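The plain white table
What a surface has to put up with, and how to choose one you can live with

October 2021

Most of us buy a table by its legs. We look at it side-on in the shop, decide whether it suits the chairs, check the price and leave. The top gets a quick wipe with the palm of the hand. Then it comes home, and for the next ten years the top is the only part anyone pays attention to.

A reader in Clunside wrote to us in August to ask whether a white table was a mistake. She had seen one she liked at Brindier, marked down by 40 per cent, and her family had told her she would spend her weekends scrubbing it. We have had 11 letters on the same question this year, so it seems worth a proper answer.

White is not hard to keep clean. It is hard to ignore when it is dirty, and those are different complaints. A matte white top shows crumbs and pencil straight away, so they get wiped up. It also takes on the colour of the day, going grey under cloud and a bit warmer when the lamps are on.

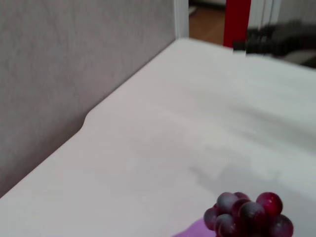 A matte off-white tabletop against a light grey wall, with a red upright behind.

Pale furniture against a pale wall can look unfinished, and people often rush to fix it with a rug or a big picture. One strong colour is usually enough. A red post does a lot of work in a room that is otherwise grey and white, and a bit of warm brown timber floor keeps the whole thing from feeling like a clinic.

Check the outline of the top before you buy. Some have a notch or a step along one side, and it will matter if you plan to push the table hard against a wall. Measure the wall as well, including the skirting board. A gap of 19 millimetres doesn't sound like much until a pen goes down it.

The other choice is a patterned surface. Mottled greys have been popular for benches and tables for years, and for good reason. Crumbs vanish into them. So do coffee rings, which may or may not please you. 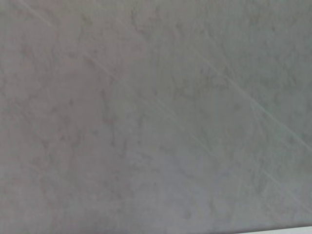 Cloudy grey mottling, crossed by fine pale lines.

Get your face down close to a surface like this and look at it on an angle. Stone, concrete and marble-patterned laminate can be hard to tell apart from a metre away. A thin pale line might be a vein, a scratch or only the light. Run a fingernail across it. If the nail catches, ask the shop about it before you pay.

Colour needs the same care. A grey can lean pink in one spot and green in another, and that makes it difficult to match with paint. Take a sample home for a few days. The Dandgate showroom lends them for a deposit of $60, and Pop will post small ones.

For daily cleaning, a soft damp cloth and a drop of dishwashing liquid will do for most tops, followed by a dry cloth. Keep scourers and cream cleansers away from anything matte, as they leave shiny patches that can't be rubbed out.

We told the reader in Clunside to buy the table.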